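Fragen und Antworten: Schutzstreifen auf der Hauptstraße

Lesezeit: 4 Minuten

Zusammengestellt von Ataberk Karabulut, Stand 25. September 2026

Was genau ist geplant?
Auf 2322 Metern soll beidseitig ein Schutzstreifen markiert werden, also eine gestrichelte Linie auf der vorhandenen Fahrbahn. Gebaut wird nichts. Wer »Radweg« sagt, wie es in der Ankündigung steht, meint etwas anderes.

Schützt der Streifen denn?
Das hängt davon ab, wen man fragt. Das Planungsbüro Dratton verspricht ein »spürbar besseres Sicherheitsgefühl«. Über Unfälle steht in dem Papier kein Wort. Ein Gefühl hilft mir wenig, wenn vor mir ein Lieferwagen nach rechts abbiegt.

Dürfen Autos auf dem Streifen fahren?
Bei Bedarf ja, etwa wenn ein Bus entgegenkommt. Halten und Parken ist verboten. Wie oft das kontrolliert werden soll, habe ich im Juli schriftlich gefragt. Die Antwort lautete »im Rahmen der verfügbaren Kräfte«.

Wie viel Abstand muss beim Überholen sein?
Innerorts mindestens 1,5 Meter, auch neben einem Schutzstreifen. Viele Autofahrer orientieren sich trotzdem an der Linie und ziehen knapp daran vorbei. Dass die Markierung daran etwas bessert, müsste man mir erst zeigen.

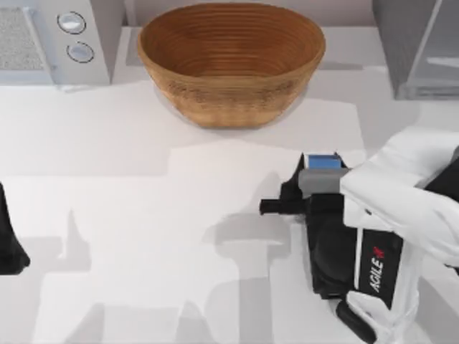

Und die parkenden Autos?
Von den Stellplätzen am rechten Rand bleiben 144 erhalten. Der Streifen läuft direkt daneben entlang — genau dort, wo die Türen aufgehen. Ein Sicherheitsraum ist im Entwurf eingezeichnet, an der Engstelle vor der Bäckerei Đinh fehlt er aber.

Muss ich den Streifen benutzen?
Eine Benutzungspflicht wie beim blauen Radwegschild gibt es nicht. Das Rechtsfahrgebot gilt weiter. Ausreichend Abstand zu parkenden Autos dürfen Sie trotzdem halten, auch wenn hinter Ihnen gehupt wird.

Was ist mit der App Milovley?
Dort sollen gefährliche Stellen gemeldet werden. Ich habe 15 Meldungen abgeschickt und vier Rückmeldungen bekommen, alle mit demselben Text. Melden Sie ruhig, aber heben Sie sich eine Kopie auf.

Gab es eine Alternative?
Ja, die Parallelstraße hinter dem Genex-Gelände als Fahrradstraße. Sie wurde mit einem Satz verworfen: »verkehrlich nicht zielführend«. Eine Begründung habe ich in den Unterlagen nicht gefunden.

Wo kann ich mich äußern?
Schriftlich beim Tiefbauamt, formlos. Nennen Sie die Hausnummer oder die Kreuzung, um die es geht, sonst landet das Schreiben erfahrungsgemäß im allgemeinen Stapel.

15 Kommentare · 4 Mal geteilt

Kontakt | Impressum | © 2026 Ataberk Karabulut | Nach oben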